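2019年12月30日，星期一

年底搬家，从 Irnport 搬到 Ullham，路不远，东西却比想的多。最麻烦的是书。我原来以为两个书架装不了多少，装起来才知道大箱子根本不能用，装满以后一个人抬不动，箱底也容易开。后来全换成小箱，每箱只放到八成，上面塞旧毛巾。

编号我是用粗笔写在侧面的，不写在顶上，箱子一摞起来顶上就看不见了。厨房的写 K，书写 B，剩下的一律写 Z。Z 最后有12箱，说明分类做得不好。
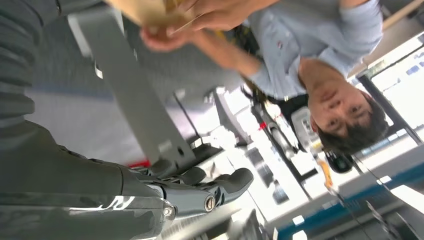
胶带买的是 Hirvonen 的，粘得牢，撕的时候声音很大，晚上九点以后我就不封箱了。旧房子的墙薄，楼下 Jouko 睡得早。他儿子 Lenni 周六上来帮我拆了床，螺丝装在信封里，贴在床板背面。这个办法是他教的，到了新家装床只用了半个小时。

扔掉的东西里有一台坏了两年的收音机，还有九月买的一盏落地灯，一直没喜欢过。灯在楼道里放了一晚，第二天 Vesela 说她要，就拿走了。

新房子的厨房朝北，上午偏暗，水压比原来好。暖气要找房东再看一次，卧室那组只有上半截热。书还没拆，沿走廊排着，过路要侧身。架子打算元旦以后再装，先把 K 箱拆完，今晚至少得把锅找出来。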